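Break Room Bench at Skorus: A Photo Gallery
Posted 17/06/2025 by the Mustmont plant newsletter

When we started talking in March about putting a pair of robot arms on the table-clearing job at our Mustmont site, plenty of us had feelings about it, and I'll include myself in that! The canteen crew here looks after lunch for 94 people on the day shift, and clearing up has always eaten the best part of an afternoon. So we asked if we could follow the practice work on cups and cans, and the crew kindly said yes (they also said please stop leaving your cans everywhere, so consider that passed along).

The practice table 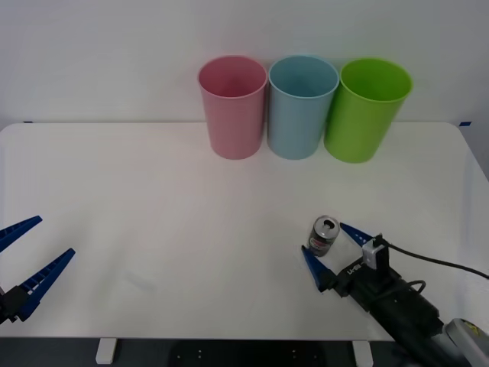 Three cups at the back, an opened can up front, and the right-hand gripper with its blue fingers spread.

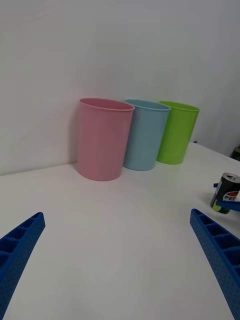
From down at the gripper's own level, with another blue finger at the can over on the right.
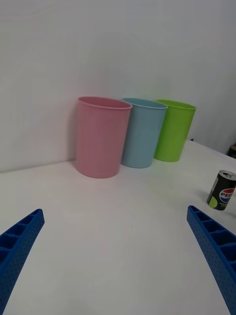 Pink, blue and green cups in their row, and the Pepsi can standing near the front.

What it means for the crew

Nobody's hours are being cut, and I'm putting that up high as it was the first thing everyone wanted to know. The plan is for the arms to take on the sorting of cups and cans after lunch, which frees up 12 hours a week across the crew. Some of that time goes to the hot counter, where the line has been too long for years, and some goes to training. Two of the crew have already done the Hodžić course on setting up and stopping the arms safely, and they're the ones who now decide what gets practiced and when.

It's been a funny sort of change to watch. People who used to spend their afternoons bent over a tray are now telling the engineers which cups tip over easily and which cans roll, and the engineers are writing it down. There's still grumbling about the noise, and the older hands would like the radio back on.

Come and have a look

The crew is happy to have visitors after the lunch rush, so long as you stay behind the line on the floor. Our friends from the Husell site are coming over next month, and we'll add their pictures to the gallery too.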